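Clovemside Help > Handling and Grippers > Good practice

How often should friction pads on hand-held grippers be inspected, and what counts as worn?

Asked 7/5/20 - viewed 1571 times

We do tabletop handling with hand-held two-finger grippers, mostly bathroom items: tubes, brushes, small holders. Our written procedure was adapted from the Floltberg checklist. It says pads must be "in good condition" and leaves it there. Two of our reviewers read that differently. One fails a pad at the first loose thread. The other passes anything that still covers the contact face.
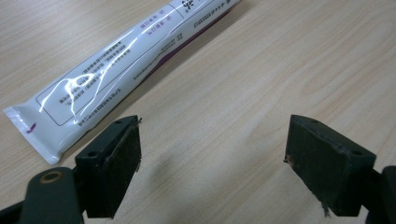
Fingers open next to the tube. Loose threads at the pad edges.

Specific questions:

1. Is edge fraying alone a reason to replace a pad?
2. Should the interval be set by calendar or by number of grasps?
3. Do both pads have to be changed together?

I have searched the older threads. The only one on this subject is from December and covers suction cups.

Answer 1 (accepted) - score 4

Split your criterion into edge and face. They are separate faults and should have separate lines on the sheet.

Edge: a loose thread is a note, and the pad stays in service. Trim it flush with the tool powered down. Do not pull it - on a woven pad that opens the edge further. If a thread can reach between the closed fingers, treat it as a fail until it is trimmed.

Face: any bare spot, glazing or lifted corner inside the contact area is a fail. Check under a side light, with the fingers fully open.

Interval: count grasps if your software logs them. We inspect every 625 grasps and at the start of each shift, whichever comes first. The number came from our own records at Brusulitz, where the earliest face failure was at 517 grasps under the old interval. Derive yours the same way.

Pairs: yes, always. A new pad opposite an old one gives uneven friction, and a thin handle will rotate in the grasp. Write the change in the log with the tool ID. If you run a left and a right tool, keep a separate line for each.

It also helps to fix a reference task and repeat it after every pad change. Ours is an upright toothbrush in an open holder, gripped on the handle above the rim, lifted clear and put back. Slip or twist is easy to see on an object that narrow.

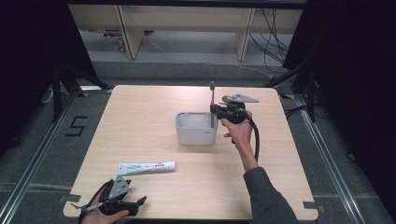

Bielecka: I would add a soft tube to that reference task. A rigid handle tests friction on a small area only, and a pad with a glazed center can still pass it. Agree on changing pads in pairs.

Answer 2 - score 0

We just change them when things start dropping. Never had a sheet for it. Double-sided tape works if you run out of pads.

Comment on Answer 2: Tape leaves residue on the finger face and the next pad will not seat flat. Please do not put this in a procedure.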